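The Kondora throw is a gray blanket with a fringe, and it goes across the foot of a bed. That is the whole product. We have been selling one version or another of it long enough to know that people will read several more paragraphs before committing to a blanket, so several more paragraphs follow.

# Kondora Fringed Throw, Gray

**Item no.** 763-G
**Collection:** Lodeo bedroom
**Sold as:** one throw, folded, in a cloth bag you will keep for years and never use

## What it does

It makes a white duvet look as though somebody meant it. A plain white duvet is a fine thing, but from the doorway it can have the look of a bed waiting for the rest of its order. Lay a gray band across the lower end and the bed looks finished, even if all you did to it that morning was pull everything up by one corner and leave.

It also gets used as a blanket. We get letters about this, mostly from people who bought it as decoration and then lost it to a teenager, a dog, or a spouse who is always cold by nine at night. The throw doesn't mind. It was made to be dragged to a sofa and back.

## The fringe

The tassels are dark, a good deal darker than the cloth, and they run in a row along the edge. On the bed they hang down at the foot, where you'll see them every time you walk past. We tried a version with tassels in the same gray as the blanket. It looked like the edge had started to come apart and we had decided to be brave about it.

Tassels tangle. Ours do too. Run your fingers through them after washing, while they're still damp, and they'll fall straight. Don't use a comb. A cat will regard the fringe as a gift, and we can't advise you on that.
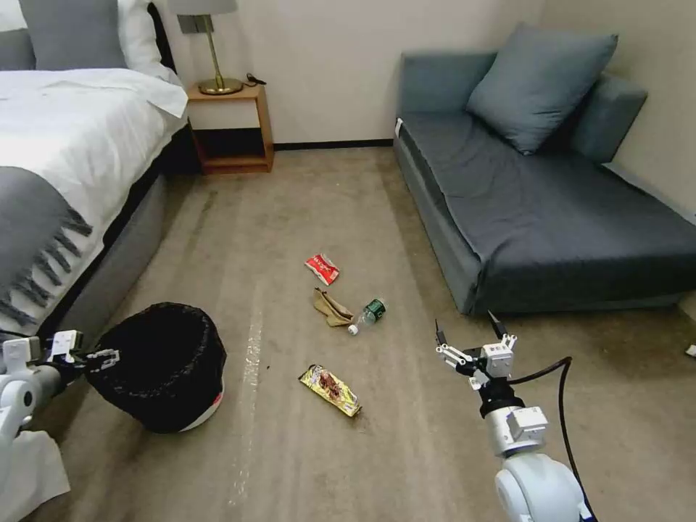 *Lodeo Bedroom Book, Issue 9, p. 107*

Gray on white is the easy choice, and we recommend easy choices in bedrooms. The gray pillow at the head picks up the throw at the other end, the gray upholstered base does the same lower down, and the white pillow keeps the whole bed from turning into a rain cloud. If your bed frame is wood or metal, the throw will still work. You'll just want one gray pillow up top so it has some company.

The blue-gray sofa opposite is a shade we get asked about in connection with this throw. Gray and blue-gray are close enough to be friendly and far enough apart that it won't look like you tried to match them and missed. If you're furnishing one room to sleep in and sit in, keep the fabrics in that range and let the warm colors come from somewhere else: a small wooden nightstand, a brass lamp, a beige-brown carpet. A room with nothing warm in it starts to feel like a dentist's.

## How to lay it

1. Make the bed first. The throw hides less than you'd hope.
2. Fold it or leave it open, depending on how much duvet you want to show.
3. Set it across the foot with the fringe hanging free.
4. Pull it even on both sides, or don't. A slight slant looks relaxed. A large slant looks like someone left in a hurry.
5. Step back to the door and look from there, where everyone else will.

If you sleep hot, take it off at night and put it on the sofa. If you have a chair in the bedroom, you already have a place for clothes that are neither clean nor dirty, and the throw can go on top of those.

## Care

- Machine wash cold, by itself or with other grays.
- Low heat in the dryer, or over a rail.
- Shake it outdoors now and then. Crumbs love a fringe.
- No bleach. The tassels will go a sort of sad brown.
- Cool iron on the cloth only. Leave the tassels alone.

The first wash will leave some lint in the trap. The second will leave less. If the tenth still leaves a lot, write to us and we'll have a look at it.

## Questions we get

**Does it come in white?**
No. We had a white one in the Jumar range and it lasted until November, when we came to our senses. White throws live with people who drink coffee elsewhere.

**Will it cover the whole bed?**
It will not. It's a throw. If you want something for the whole bed, look at the Nigam coverlet, which has no fringe and a more serious outlook.

**Can I use it on a sofa?**
Yes, over the back or folded on one arm. On the seat it will slide, especially under anyone who sits down with enthusiasm.

**Does it shed?**
A little at the start. Dark trousers will let you know.

**Is the duvet included?**
No, and neither is the lamp. You'd be surprised how often the lamp comes up. We don't sell lamps.

**Do you trim loose tassels?**
Send it back within the guarantee period and we'll mend it. Past that, a pair of scissors and some nerve will do the job.

## Ordering

We make the gray throw in runs of 2,000. When a run is gone, the page will say so, and you can leave an address to hear about the next one. We won't write to you about anything else, mainly because we only have so much to say.

Returns are fine if the throw is unwashed and still has all its tassels. Please fold it before you send it. It doesn't need to be a good fold.

**Goes with:** Lodeo pillowcase in gray, Lodeo pillowcase in white, Nigam coverlet, Kondora floor cushion

*Page updated July 2, 2026. Washing directions changed from "warm" to "cold" after a disagreement with a washing machine.*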